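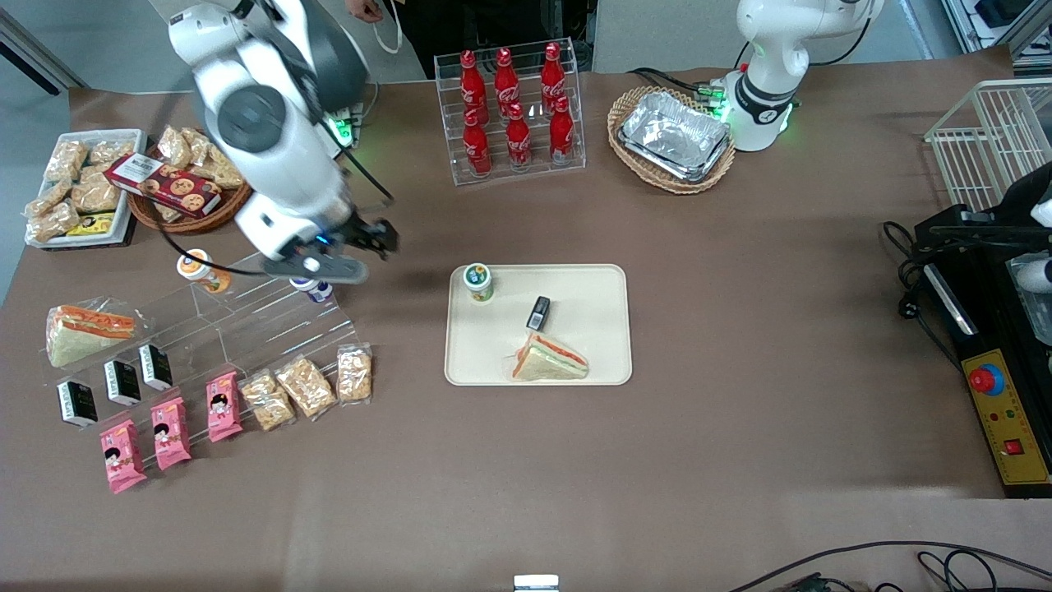

Snack table with the bottle rack at the back

Flostgate march - stewards' walk-round, route and rally field
Filled in by Annatjie Makhubela, February

Start point, Siltlow car park: OK. Room for 200 if we keep the banner lot off the ramp. I moved two cones and felt very important.

Footpath to Moen bridge: OK with care. It's muddy on the left side, so pushchairs should go by the road. I've asked Elsa Sæther to put a steward at the stile, and she wants two there, so two it is.

Bridge: NOT OK yet. One handrail bolt wobbles when you lean on it (I leaned on it, sorry). Reported to the council under ref 3401 and I'll chase it before we let anybody across. If it isn't fixed we go round by Batholm, which adds 20 minutes and a hill - tell people at the start, please, not halfway up!

Pipeline works fence: OK. We stay on the public side, all of us, all the time. The gate has to stay clear for lorries, and I've chalked a line where the singing can happen.

Rally field: mostly OK. The generator lead runs right across the way to the loos and needs a mat over it. The stage steps are fine now.

First aid: kit checked, plasters low, eye wash in date. I've put more plasters on Elsa's list.

Leaflets: all 2000 are in my hall. Not really a safety item, except that I keep tripping over them.

Still to do: bolt, mat, plasters, second steward for the stile.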